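Prallska laundry and folding room, yearly safety check

Date of visit: 18th December
Checked by: Zlata Fedoruk
Room number in the building list: 2521
Last full check: July

Marks I use: OK = no action. WATCH = look at it again at the next visit. FIX = must be repaired, with my comment. N/A = we don't have this.

I did the check in the morning during normal work, so some points I saw while people were folding and some I checked before they started. Where I could not check a thing myself, I wrote it.

## 1. Entrance, floor and walking ways

- [x] Door opens fully and closes by itself — OK
- [x] Door is not held open with a wedge — OK. In July there was one. I did not find it this time.
- [ ] Floor even, no loose tiles — **FIX**
- [x] Floor dry in front of the washers — OK at 8 in the morning, before the first load
- [ ] Walking way between sorting carts and folding tables free — **WATCH**
- [x] Emergency exit free and marked — OK

Comments: The loose tile is the one next to the drain, on the side of the dryers. It moves when you stand on the corner of it. A cart wheel can catch there and the cart is heavy when it is full of towels. I put yellow tape over it, but tape is not a repair. Please ask the building people to come before the new year.

The walking way was free when I came in. One hour later two carts were standing in it, both from the hotel delivery. There are lines on the floor for the carts and the lines are still good to see. I spoke with the morning group about it.

## 2. Washers and dryers

- [x] Doors lock during the program — OK, tried on all
- [x] Emergency stop reachable and works — OK
- [x] Hoses without cracks — OK
- [ ] Lint filters clean — **FIX**, done the same day
- [x] Space behind the dryers free of lint and cloth — OK, but see comment
- [ ] Warning sign "hot surface" on dryer doors — **FIX**
- [x] Exhaust pipe tight — OK as far as I can see from the ladder

Comments: The lint filter of the old Nundel dryer was full. The list on the wall says it was cleaned in the evening, with initials. I don't want to say that someone signed without cleaning. It is possible that the evening load was bath mats, and these give a lot of lint. But the rule is to clean after every load of mats, not one time at the end of the shift. I took out the lint and wrote the new time on the list.

Behind the dryers I found one pillowcase. I mark OK because it was lying near the wall and far from the hot part, and I took it out. Please look there every week with a lamp.

The sign on the dryer door has lost its color and you can read it only if you know already what is written. New signs are ordered with the Flulari order.

## 3. Electric things

- [x] Cables without damage — OK
- [x] No extension cord on the floor — OK
- [x] Sockets near the sinks have covers — OK
- [ ] Steam iron: cable holder — **WATCH**
- [x] Irons switched off when not in use — OK
- [x] Fuse box closed, nothing stored in front — OK

Comments: The cable holder on the second ironing place is bent. It still holds the cable away from the iron, but lower than before, and a tall person has the cable on the arm. If it becomes lower it must be changed.

## 4. Cleaning products

- [x] All bottles have a label — OK
- [x] Data sheets in the folder — OK
- [ ] Stain remover closed and on the low shelf — **FIX**, done
- [x] Gloves and glasses available in 2 sizes — OK
- [ ] Eye wash bottle in date — **WATCH**

Comments: The stain remover stood on the top shelf again. If you take it down with wet hands it can fall in your face. I moved it to the low shelf behind the small rail. The eye wash is still in date but it will finish soon, so please put it on the next order and don't wait for my visit.

## 5. Sorting of incoming clothes

- [x] Gloves worn for sorting — OK
- [x] Pockets emptied before washing — OK
- [x] Box for sharp things present and not full — OK
- [x] Strong colors separated — OK
- [ ] Bag weight under the limit — **WATCH**

Comments: The pocket box had pens, coins, one sewing needle and a small screwdriver. The needle was stuck in a cloth collar, so it was good that the gloves were the thick ones. I ask again that nobody goes back to the thin gloves because they are more comfortable.

About the bags: we received about 300 pieces in the McAlister delivery and they came in very few bags. They are knit shirts and they don't look heavy, but a full bag of them is too much for one person. Please lift with another person or open the bag on the floor and take out half.

## 6. Folding tables

- [x] Tables stand firm — OK
- [x] Table height right for the persons who work there — OK after change
- [x] Table surface smooth, no splinters or sharp edges — OK
- [x] Table wiped before light clothes — OK
- [ ] Light over the tables — **WATCH**
- [x] Nothing stored under the tables where the feet go — OK
- [ ] Mats for standing — **FIX**

Comments: I passed my hand with a thin cloth along all the edges, because if there is a rough place the knit catches on it and you see it at once. It did not catch. This is a simple test and everybody can do it.

A knit piece should not be pulled hard at one point. If it comes to the table in a bunch, first open it with flat hands from the middle to the sides and then look for the shoulders. When you pull on a small piece of cloth, the folds run from this point into all the rest, and the shirt can get long on one side. For the wrist it is also not good to pinch and pull the whole day. 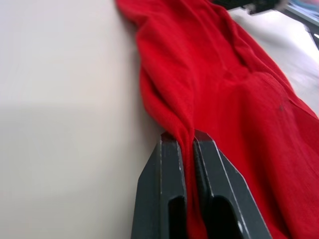

The other mistake I see often is that the cloth is left rolled at one end and the person starts to fold from the flat end. Then the rolled part stays inside and makes a thick place in the pile, and a pile with thick places falls over. Please open everything before the first fold, also when there is a lot of work.

The mats for standing are worn through at the places where people stand most. One mat has a corner that goes up. I took this one away and now there is no mat at that place, so the FIX is still open. The light over the last table is a little weaker than the others. It is enough for folding, but for checking stains in dark cloth it is not enough, so do the stain check at the first tables until the tube is changed.

## 7. Shelves and piles

- [x] Shelves fixed to the wall — OK
- [x] Heavy things low, light things high — OK
- [ ] Piles not higher than the mark — **WATCH**
- [x] Step stool in good condition — OK
- [x] Sprinkler heads free — OK

Comments: Two piles of sheets were over the mark. They were straight and did not lean, but the mark is there for the sprinkler too and not only for falling. I took the upper part down together with the person at the shelf. The step stool has new rubber feet since July and it is much better — thank you to the one who did it.

## 8. Fire and first aid

- [x] Extinguishers checked and in their place — OK
- [x] Fire blanket present — OK
- [ ] First aid box complete — **FIX**
- [x] Emergency numbers on the wall are right — OK, I called them
- [x] People know the meeting place — OK, asked different persons

Comments: In the first aid box the small plasters are finished and the burn gel is opened. An opened gel must be thrown away also if it is still half full. The book for small accidents has only one entry after July, a finger on the hot dryer door. Please write also the very small ones, like a cut from a hanger. I don't use the book to look for who made a mistake.

## Open points

| Point | Who | Until |
|---|---|---|
| Loose tile by the drain | Building service | Before the new year |
| Hot surface signs | Ordered from Flulari | When delivered |
| Standing mats | Prallska office | Next order |
| Plasters and burn gel | Shift leader | This week |
| Light tube, last table | Building service | Together with the tile |
| Eye wash | Shift leader | Next order |

The points with WATCH are not in the table. I will look at them by myself at the next visit, and if one of them becomes worse before this, please call me and don't write it only on the wall list.

Signed: Z. Fedoruk
Copy to the shift leader and to the folder next to the fuse box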